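The Long Wait on the Water Tower

For three months a town that can't agree on parking has agreed on a bird. 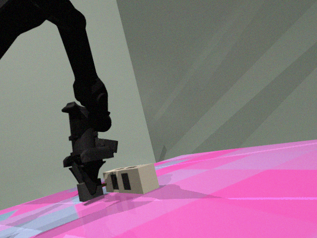 A robot arm and gripper, in a computer rendering.

The ospreys came back to Plimcombe in the spring and, having looked over a river, two lakes and several miles of perfectly good dead trees, chose the cell tower behind the tire shop. Ospreys have been making this kind of decision for decades. Give them a wilderness and they'll ask where you keep the stadium lights.

I drove up in June, when the eggs had hatched and the town had more or less stopped working. The hardware store had a spotting scope in the window where the grills used to be. At the Noonan Diner the specials board listed meatloaf, a fish sandwich and the number of feedings before noon. I was asked by three separate people whether I was "here for the nest," and when I said yes I was given directions I hadn't requested, all of them different.

The title of this piece says water tower, by the way, and so does everyone in Plimcombe. The water tower came down years ago. The cell tower stands where it stood, and the name moved over without any paperwork.

An osprey nest is not a delicate object. From the ground it looks like the aftermath of a small flood. This one is sticks for the most part, with a length of yellow rope and what I was told was a bath mat, and the pair adds to it every year in the manner of people who can't walk past a yard sale. The phone company would like it to be somewhere else. The law has a good deal to say about moving a nest with eggs or chicks in it, and so the phone company waits for fall along with the rest of us.

Waiting is most of what there is. Bird-watching has a reputation as a gentle hobby, but nest-watching is closer to sitting in a hospital hallway. For long stretches the female sits there. She looks left. She looks at the tire shop. Then the male comes in from the river with a fish held head-forward, the way ospreys carry them, and thirty adults in lawn chairs make a noise I have otherwise heard only at fireworks.

Before handing the fish over he has usually eaten the head. I found this ungallant, but was corrected at once by a woman with a thermos, who said he'd done the driving.

The feedings themselves are hard to see from below. You get the female's back, hunched and busy, and every so often the top of a small wobbling head. She pulls off pieces no bigger than a fingernail and offers them with a patience that doesn't match the rest of her. The bigger chick eats first. In a good week the smaller one eats too. In a bad week, with high wind and muddy water, the male comes home with nothing and the lawn chairs go quiet, and people start talking about how somebody ought to buy a trout and do something.

Nobody does, or should. The standing advice at every nest I've visited is to keep your trout to yourself.

The town of Hullar, 51 miles downriver, has ospreys too, on a proper platform, on a proper pole, in a marsh with a boardwalk. Hullar has a sign with a painting of an osprey on it. It has, according to that sign, a population of 2,074, which Plimcombe will tell you is padded. Plimcombe claims an even 2,000 and counts the birds. The Hullar pair raised three chicks last year to Plimcombe's one, and I wouldn't bring it up in the diner.

I went down to see them anyway. It was lovely. The boardwalk was clean, the light came in low across the grass, and a male osprey hit the water feet first not far from where I stood, vanished in the spray, and labored back up with something silver. He shook himself in midair like a dog. I was the only person there. I missed the lawn chairs very much.

On my last evening back in Plimcombe the older chick had begun to flap. It isn't flying yet, and for a week or so it isn't really anything. The bird stands on the rim of the nest with its wings open, looking alarmed at how much wing there is. A gust came up from the Protusby side and lifted it perhaps the height of a shoebox. It came down on its sibling. The mother moved over slightly.

People were still there when it got too dark to see. You could hear the chicks begging, a thin, repeated whistle, and the trucks on the county road, and somebody folding and then unfolding a chair. The diner closes at 6, and stays open for the nest.

I have since heard that both young birds are off the tower and fishing, badly, along the river. By September they'll leave for South America, each alone, with no parent to follow and no map. Their mother will already have gone. The father tends to stay on a while and keep bringing fish until there's no one left to bring them to, and then he goes too, and the hardware store puts the grills back.

Contact the editors | © 2018 | Back to top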